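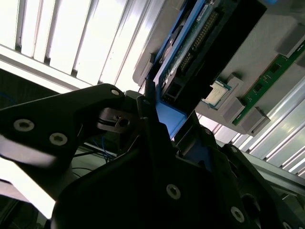

Do I need to know anything about computers to come to the parts bench?
You need a free evening and clean hands. Everything else gets covered at the table.

The parts bench is the Wednesday session at the Tlapale workshop where people learn what is inside a desktop computer and how the pieces come out and go back in. Olaia Moya started it after several readers wrote in to say they had an old tower in a closet and were afraid to open it. The first round filled up, so a second is being set for April.

Most of the evening is spent on a practice panel. It has the main parts of a motherboard laid out at a size that is easy to work on, with real pieces in printed holders. People handle the processor, the memory and the drive there first, then move on to a full machine. Yatziri Rosales printed the gray holders over the winter and has redone two of them since, as the first ones gripped the memory too tightly.

Each table goes in the same order. Memory is first. Hold the stick by its short ends and keep your fingers off the gold contacts. Next is the processor, lifted straight up by its edges – no sliding and no twisting. The drive is last.
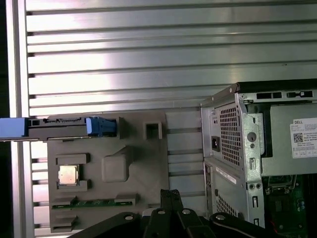 Issue 293 – Page 14

A silver processor between its two clips and a green strip in the slot lower down are the pieces most people ask about. The drive up top has blue plastic at both ends. Carriers differ from maker to maker, so if yours at home looks different, look for the release before you pull on anything. A drive that will not move is usually still latched.

When you get to a real tower, shut it down, unplug it and lay it on its side. Take a picture with your phone before you remove the first part. Put the screws in a cup, and use a second cup if there are two sizes. Yatziri keeps a spare set of drivers in the Serkis cabinet, and they need to go back there by nine.

Places for April can be booked at the Wolum desk or by leaving a note for Olaia. Bring your own tower if you want to, but please wipe out the dust at home first. Parking is on the Plalham side of the building – the front gate is locked after six.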